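Shared Workshop Course: Building a Hand-Held Gripper
Handout 4: Linkage, pivots and first recordings
Instructor: Hemant Thakur. Bench notes: Jyoti Pal.

4.1 Where we are
By the end of Handout 3 you should have a printed base plate, two pairs of arms and a hinge block. Parts printed from the old Costau files have undersized pivot holes. Ream them before assembly or reprint from the current Lenoreo set. Do not force the screws.

4.2 Assembly order
Fit the hinge block first, then the outer joints, then the lower joints next to the base plate. Leave every screw a quarter turn loose until the whole linkage is in place. Close the linkage by hand and watch for one side leading the other. If it does, the bars on that side are not the same length, and no amount of tightening will correct it.

Tighten in the same order. A joint is correct when the arm falls under its own weight but has no side play you can feel with a fingertip. Mark your settings on the build sheet.

4.3 Camera check
The lens is wide and bends straight lines heavily near the rim. A mattress edge or table edge will record as an arc. Leave this alone at the recording stage; the correction is applied later from the calibration file (Handout 5). Check only that the hinge block sits in the lower half of the picture and that the object can be seen past it.

4.4 First object: a folded towel
Work on any large flat surface with a plain cover. Approach from above, pause over the middle of the towel, close, lift, set down, open. One recording per cycle.

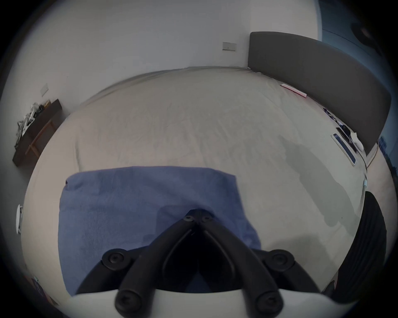

Why is a towel used before a rigid object?
A towel tolerates a poor approach angle and does not load the arms when the grip is off center, so faults in the linkage can be found before anything gets bent.

Jyoti's set from the second build had 70 cycles, of which 66 were kept. The other four were dropped for a late start of the recording. The combined course folder held 1,312 clips at the end of October, in the Tyagi naming format. Clips with other names are skipped by the import script without a warning.

4.5 Before Saturday
Record 20 cycles with the towel folded and 20 with it flat. Recheck the two hinge block screws after each set. Bring the build sheet and the unedited clips on a drive. The Trallow bench is free from noon for anyone who needs to reprint arms.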